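Material Culture and Everyday Life
Handout for Week 4: Writing an Object Biography
Instructor: Tegan Mudgway

Welcome back, everyone, and thank you for such a lively discussion last week. I went home with my head full of your stories about kitchen drawers and grandmothers' button tins, and I have tried to work a few of the questions you raised into this handout. Please read it before class and bring it with you, along with the Kazlauskienė chapter (you can skip the footnotes the first time through, I promise I won't tell).

What is an object biography?

The idea is a simple one, though it takes some practice to do well. We treat a thing the way we would treat a person: it gets made somewhere, it moves around, it changes hands, it is loved or ignored, and sooner or later it wears out or ends up on a shelf. A biography follows the thing through as many of those stages as the evidence will let us. Kazlauskienė calls the stages "turns," and I'll use her word in my comments on your papers.

Take the enamel coffee pot that Dragica Delić wrote about for this course a few years ago. It came from a small factory called Flakar, and her family used it every morning until the lid hinge gave out. After that it held wooden spoons, and then geraniums. When she sat down to write, she expected the coffee years to fill the paper, but the geraniums took up most of it! Her mother remembered every single plant. 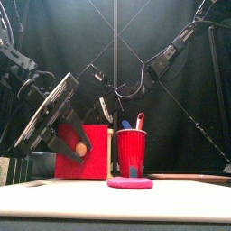

The later turns are often the richest, so please don't stop when a thing quits doing the job it was made for. Ask who kept it, and where, and what they would have said if somebody had tried to throw it out. A mended handle or a name scratched on the bottom can carry you a long way, and so can an old price sticker.

Where to look for evidence

Start with the thing itself. Give it a good slow half hour before you look anything up. Turn it over, weigh it in your hand, smell it if you dare. Write down what you notice in plain words, and keep those notes apart from your guesses. I mix the two up myself when I'm excited, and I always regret it later.

Then talk to people. Ewan Ruawai's interview guide is in the course reader, and his advice about letting a silence run on a little longer than feels polite is worth the price of the reader all by itself. Catalogs, receipts and family photographs come after that. The library has the Jallano mail-order catalogs on the second floor, and the desk staff will gladly bring them out for you.

Your assignment

Choose one ordinary object that you can handle in person. Write its biography in 2,000 words, covering at least three turns. Borrowed objects are fine as long as the owner agrees. Drafts are due in class in Week 6, and we'll read them in pairs.

For Thursday's discussion

Which turn in the Kazlauskienė chapter did you find hardest to believe, and what evidence would have changed your mind?

Can a thing made by the thousand have a biography of its own, or only after someone brings it home?

Ruby-Lee Kereama will lead the first half hour, so please be kind and have something to say.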